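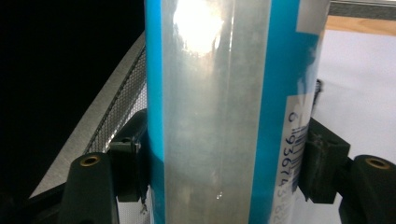 Sorting the Supply Shelf at Tully Street

January — by the Sundimis page editor
2 min read

We rent out a small kitchen by the hour, and the shelf beside the sink fills up with wraps, cans and refills. On Tuesday it was emptied and put back in order. Barcodes now face out wherever possible, which saves lifting every item at stock time. The full stock list runs to 628 lines and is kept in the office.

Blue stripes, a pale silvery-gray band and a white label with the barcode printed sideways. Cylinders like this one go at the back — they stand up on their own.

Cling wrap in a black mesh basket. Long rolls lie at a slant so they fit, and the printed label stays readable from the top.
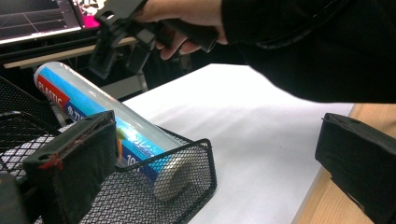
Tully wrote in to ask that opened rolls be kept apart from new ones, as the loose end is hard to find again once it sticks down. A second basket has been ordered.

Contact: Sundimis Kitchen Hire, front desk
© Sundimis. All rights reserved.
Back to top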